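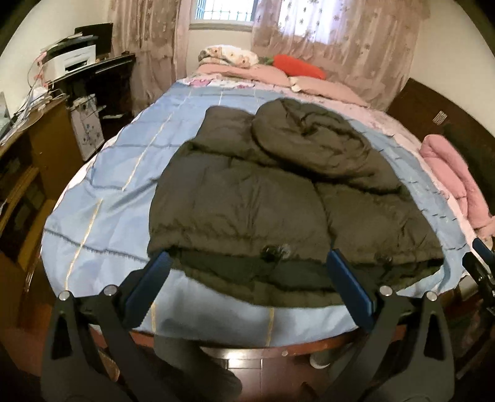

Drop-shot rig

The drop-shot rig is a terminal tackle arrangement used in freshwater and, less often, inshore saltwater fishing. The weight is fixed at the end of the line and the hook is tied above it, so that the bait hangs at a set height over the bottom. It is mainly a finesse method, used with light line and small soft plastic baits, and is most closely linked with bass, perch and walleye.

Construction

The hook is attached to the main line or leader with a Palomar knot, tied so that a long tag end remains. The tag end is passed back down through the hook eye from the point side, which makes the hook stand out at a right angle to the line with the point facing up. The weight is then clipped or tied to the free end.

The length of line between hook and weight is called the drop. A short drop of a few inches is used when fish are feeding tight to the bottom, and a longer one when they are suspended or when the bottom is covered in low weed. Very long drops are awkward to cast and tend to tangle with the main line in flight.

Most anglers fishing from a boat use a spinning rod of medium-light power with a fast tip. Braided main line is commonly joined to a fluorocarbon leader. Line twist is a frequent problem, especially with baits hooked off center, and a small barrel swivel is often placed above the hook to reduce it.

Weights

Drop-shot weights are made of lead or tungsten and usually carry a narrow wire loop that pinches the line, so no knot is needed. When the weight jams between rocks, a steady pull slides it off the line and the hook and bait are recovered. Tungsten weights are smaller for the same mass and transmit bottom contact more clearly, but cost more.

Three shapes are common. Ball weights are used on clean sand and mud. Cylinder weights, also called pencil weights, slip through rock and brush with fewer snags. Teardrop weights fall between the two and are the usual choice where the bottom is mixed or unknown. Some waters restrict the use of small lead weights, and local regulations should be consulted.

Hooks and baits

Small baits are nose-hooked or hooked through the middle, known as wacky style, on a short-shank hook. In weed or timber the bait is rigged with the hook point buried in the plastic, using an offset or straight-shank worm hook. Straight-tail worms, minnow imitations and small leeches are the most common baits. Live bait may be used where permitted.

Technique

In vertical fishing, the rig is lowered to the bottom directly below the boat and the slack is taken up until the weight is just felt. The bait is worked by shaking the rod tip on a semi-slack line, so that the bait moves while the weight stays in place. Pauses are part of the presentation, and many fish are hooked while the bait is at rest. A bite is often felt only as added weight. The hook is set by reeling down and lifting the rod; a hard strike tends to break light line or pull the small hook free.

The rig is also cast and dragged slowly back along points, ledges and dock edges. When cast, the line meets the bottom at a low angle and the bait rides closer to the bottom than the length of the drop suggests. A longer drop is tied to correct for this.

Sonar is widely used with the vertical method. The weight and bait can usually be seen on the display of a boat-mounted unit, and the rig can be stopped at the depth of a single fish.

Use on Lake Rasness

Lake Rasness is a deep, clear reservoir with a maximum depth of 188 feet. Its smallmouth bass leave the shallow gravel in early summer and gather along the old river channel, where drop-shotting is the main method until fall. The Tikdale arm, on the north side, is shallower and has standing timber, and there the weedless form of the rig is preferred.

The Avano Open, a two-day team tournament launched from the Tikdale ramp each September, allows 2 anglers per boat. In its most recent running 139 boats were entered, and nearly 108 of them reported the drop-shot as their main rig. Fish caught from the deeper parts of the channel may show signs of barotrauma, and the event requires crews to carry either a descending device or a venting needle.

Variations

The power shot, or bubba shot, uses the same layout with heavier line, a larger hook and a heavier weight, and is fished on baitcasting tackle around thick cover. The Phùng rig, a local form named for a tackle shop near the Rasness dam, adds a second hook above the first on a short dropper loop. Two-hook forms are not legal in all waters.

The Tokyo rig holds the hook and weight on a rigid wire arm joined by a ring. It keeps the bait only a short distance above the bottom and is generally treated as a separate rig.

See also

Carolina rig
Ned rig
Split-shot rig
Paternoster rig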